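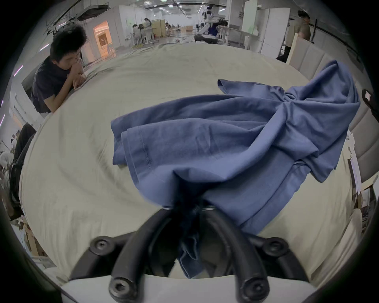 4.2 Merchandise and the income of independent releases

Recorded music accounted for a smaller part of the income reported by the bands in our study than either live fees or merchandise. The gap was widest among acts with one or two EPs to their name, for whom streaming payments seldom covered the cost of mastering. Garments were the most common item on sale, and the plain cotton T-shirt, such as the blue one in Figure 3, remained the base product for nearly every act, whatever its genre. Records and cassettes were bought mainly by listeners who already owned an earlier release by the same band.

Figure 3. Cotton T-shirt on a cloth-covered table.

The sample consisted of 67 bands and solo artists who had put out at least one self-funded release and had played in Brurnwood or the surrounding district. Of these, 50 returned full accounts for the period and 32 agreed to a follow-up interview. Interviews were carried out by Vignesh Sundaram between March and the close of fieldwork on 9 Oct 2019. Artists signed to Skomier, the only label in the district with a paid staff, were treated as a separate group, as the label keeps a share of garment sales and pays for the first printing.

Three matters arose repeatedly in the interviews. The first was the size of the print run. Bands that ordered through Codent were held to a minimum quantity per design, and several were still selling shirts that carried the artwork of a record they no longer played live. The second was the charge made by venues. The Yazdani, the largest hall in the sample, took a percentage of all sales made on its premises, and support acts told us that they had set their prices to match those of the headliner - a practice that left some of them with unsold stock at the end of a tour.

The third was timing. Where shirts went on sale before the EP, early orders helped to pay for the pressing. One band met the whole cost of a first pressing of 1,000 copies in this way. Where the two appeared together, buyers tended to choose one or the other, and the accounts show no clear gain in total income. We return to this point in Section 5, where the release schedules of the Skomier group are set against those of the self-funded acts.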